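Section 5. Loading the washer from a basket

Before you start: the Dramholm front loader holds up to 67 liters of dry, loosely placed laundry. Read Section 2 (Leveling and water supply) first if the machine has been moved.

1. Turn the program dial to Off and open the door as far as it will go.
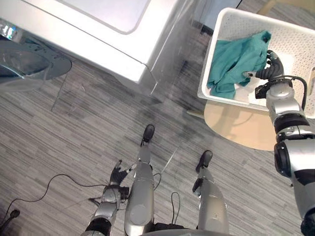

Set your laundry basket within easy reach of the drum, at a height where you don't have to bend twice for each item. A small table next to the machine works well. The round glass door swings out from the front, so leave its path clear on that side.

2. Empty all pockets. Close zippers and hooks.

3. Sort by color and by care label. Dark items should be washed on their own for the first few washes.

Note: Check the bottom of the basket for small pieces. They tend to slip under larger items and end up in the wrong load.

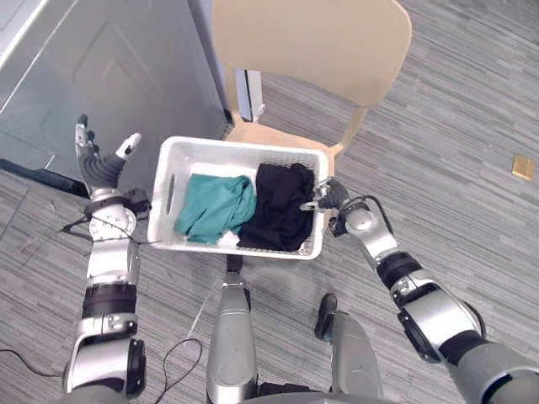
Text: Calum Urquhart, Nornerell Product Manuals
Last revised 20th April

4. Lift items out one at a time and shake them open. Tightly balled cloth does not rinse well and can throw the drum off balance during the spin.

5. Put large items in first, toward the back of the drum, then fill in with smaller ones. Heavy fabrics take up more room once they are wet - leave a hand's width free at the top.
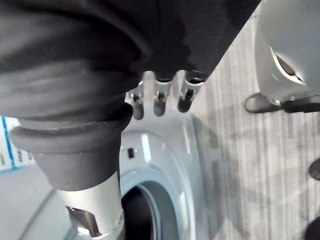
6. Run a finger around the door gasket and push any trapped fabric back into the drum. Wipe off lint or grit with a damp cloth.

7. Close the door until it clicks.

CAUTION: Do not force the door. If it will not latch, open it again and look for cloth caught in the gasket. A damaged gasket will leak and must be replaced before the next wash.

Continue with Section 6, Detergent and programs.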